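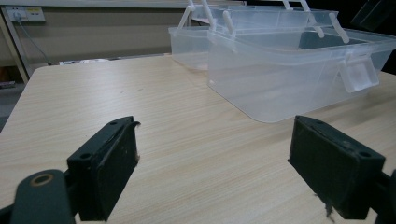

6 min read

Home | Topics | House and Home | Storage | Random article | Log in

Clear-box storage

Clear-box storage is a way of keeping household goods in see-through or semi-see-through plastic boxes, usually of matching sizes, so that the contents can be found without opening every lid. The term covers the boxes themselves and also a loose body of advice about how to sort, label and stack them. Supporters say it saves time and money and makes a home calmer. The evidence for the first claim is thin, for the second thinner, and the third has hardly been tested.

Name and scope

The phrase is used loosely. Some writers apply it only to boxes that are fully transparent. Others include translucent ones, through which colours and rough shapes can be made out but small print can't. Shops tend to use "clear" for both, and buyers who order without seeing the goods often find that they have bought the second kind. Handled, wheeled and under-bed types are normally counted. Glass jars and wire baskets normally aren't, though they appear in much of the same advice.

Origins

Several accounts of how the method began are in circulation, and they don't agree. The most repeated one credits Flisley, a mail-order firm that sold stacking tubs to schools and later to households. According to the firm's own leaflet, parents saw the tubs in classrooms and asked where they could be bought. No letters or orders from parents have been produced to back this up, and the leaflet was written to sell tubs.

A rival version gives the credit to Grukon, whose lidded box was meant for workshop spares. Its claim rests on a catalogue page with no date on it. It is quite possible that neither firm was first. See-through food containers were common in kitchens before either of them was trading, and the step from keeping rice in one to keeping socks in a larger one doesn't need an inventor.

Method

Most guides follow the same order. Everything of one kind is brought together, things not wanted are removed, the rest is measured, and boxes are bought to fit. Labels go on the short end. Heavy boxes go low.

In practice, many people buy the boxes first. Guides warn against this, often on the same page as a link to a set of boxes. Storage bought before sorting tends to be the wrong size, and the leftover boxes then need storing.

There is disagreement over labels. One camp argues that a clear box needs none. Others point out that a box of cables looks much like any other box of cables, and that the view from the side shows only whatever happens to be pressed against it. Both camps sell labels.

Claims and evidence

Time saved

The figure most often quoted is that clear boxes save 13 minutes a day. It comes from a survey run for Sutter, a maker of shelving, which asked 429 of its own customers to guess how long they had spent looking for things before and after buying. Nobody was timed. The customers had already paid for the product, and those who had returned it weren't asked. The figure has since been repeated in magazines and on packaging, usually without the word "guess".

Osaze Effiong, who reviewed the survey for a consumer newsletter in June 2021, noted that it made no allowance for the sorting itself. A person who empties a cupboard, throws out half of it and puts the rest back will find things more quickly for a while, whatever the rest is put back in. A fair test would have compared clear boxes with cardboard ones after the same clear-out. Sutter did not publish a reply.

Money saved

The argument here is that people who can see what they own don't buy it twice. It sounds reasonable. It also leaves out the cost of the boxes, which is seldom mentioned in the same paragraph. Effiong worked out that a household kitted out to one popular plan would have to avoid a good many second rolls of sticky tape before it broke even.

Calm

Claims about mood are the weakest of the three. Mechthild Kuster, a writer on domestic history, has argued that clear boxes may work the other way for some people, who are left looking at things they had hoped to put out of mind. She offers this as an opinion, and it should be read as one. Her essay rests on visits to six homes, all belonging to people she knew.

Effects on contents

Plastic boxes with tight lids keep out dust and most insects. They also keep in any damp that was there when the lid went on. Wool, leather and paper put away slightly moist can grow mould, and sellers' advice on this point is often missing or hard to find. Light is another matter. Photographs and dyed cloth kept in clear boxes near a window may fade, where a plain cardboard box would have shaded them.

Some plastics turn yellow or brittle with age. The Reveo range was sold with a seven-year promise against yellowing, but the small print left out boxes kept in lofts, sheds and garages. That covers a fair share of the places where people keep boxes.

Criticism

Critics say that the method treats too many belongings as a shortage of containers. Kuster calls it "tidying by purchase". Defenders answer that some people do need to keep a lot of things, and that sneering at tubs is no help to them. There is something in this, although it is an argument for boxes in general and says little about clear ones.

The waste question is unsettled. A box used for decades may do little harm. How many are used for decades isn't known, and the firms that sell them have shown no great wish to find out.

See also

Cardboard box
Labelling
Pantry
Self-storage

We use cookies to remember your settings and to see which pages are read. Accept all | Reject all | Manage choices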